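WALK-ROUND CHECKLIST WITH COMMENTS
Public demonstration, handling tools and grippers
Site: Narell workshop, Wemer building
Date: Sat 20 January
Completed by: Kam-wah Pan
Result: open day may go ahead with the conditions at the end

Marks: OK / FIX (before doors) / NOTE (follow up later)

1. Way in and way out

1.1 Main door opens fully, not wedged – OK
1.2 Rear door clear on both sides – FIX. Two folding tables were leaning across it. I was told they would be "gone by ten." I have heard that sentence on other open days. Moved while I stood there.
1.3 Visitor limit posted at the door – FIX. The sign says 40. The booking page says 400 for the day, which works only if people leave when their slot ends. Who is going to ask them to? No name on the plan.
1.4 Exit route marked on the handout – OK, though the arrow is tiny.

2. Room

2.1 Lighting adequate at the work position – OK
2.2 Overhead cables and conduit, secure by eye – OK from floor level. Nobody went up a ladder, so take that for what it is worth.
2.3 Lockers shut and latched – OK. Keys should be with the shift lead, and the shift lead thought they were with Skulen.
2.4 Drinks kept off the demonstration tables – NOTE. The house rule says no drinks in the workshop at all. Either enforce it or take it out of the rules.
2.5 Floor tape around the demonstration area – FIX. Tape is down on three sides. The open side faces the public.

3. Hand-held grippers

3.1 Housing free of cracks and sharp edges – OK on the units handed to me
3.2 Vents clear – OK
3.3 Grip surfaces clean and firmly attached – OK
3.4 Pinch points explained to visitors before they hold the tool – FIX. The script from Katona spends four minutes on the future of work and one line on fingers. I would like that the other way round.
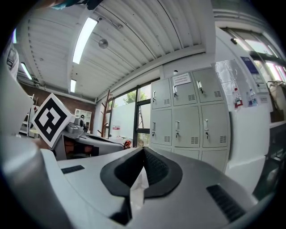 3.5 Tools not in use put away between turns – FIX. The answer I got was that people like to see them. People also like to pick them up. Put them in a locker, or have a second person at the table.
3.6 Age limit for handling – NOTE. The plan says "at the host's discretion." Please write down an age.

4. Claims made to visitors

4.1 Wording on the handout checked – FIX. It says the tool is "completely safe for all users." Nothing on file supports that. Strike the line.
4.2 Figures backed up – NOTE. The handout says 800 successful picks. The log I was shown has 406. There may be a second log – I asked, and it is being looked for. Until it is found, leave the number off.
4.3 Live demonstration described fairly – NOTE. At the rehearsal the host said the machine "learns by watching." A visitor will take that to mean a good deal more than it does.

5. Emergency

5.1 First aid kit in date – OK
5.2 Host can show how to stop the demonstration – OK at the second try
5.3 Incident form available – OK, one copy. Print more.

Conditions for opening: all FIX items closed and initialed by the shift lead, with item 3.4 rehearsed once in front of me. NOTE items by the end of January.

Signed: K. Pan

Related items
Wemer building: fire door check
Katona visitor script, marked-up copy
Skulen key register
Booking page wording, open day

Questions about this checklist: Narell workshop office | © Narell | Back to top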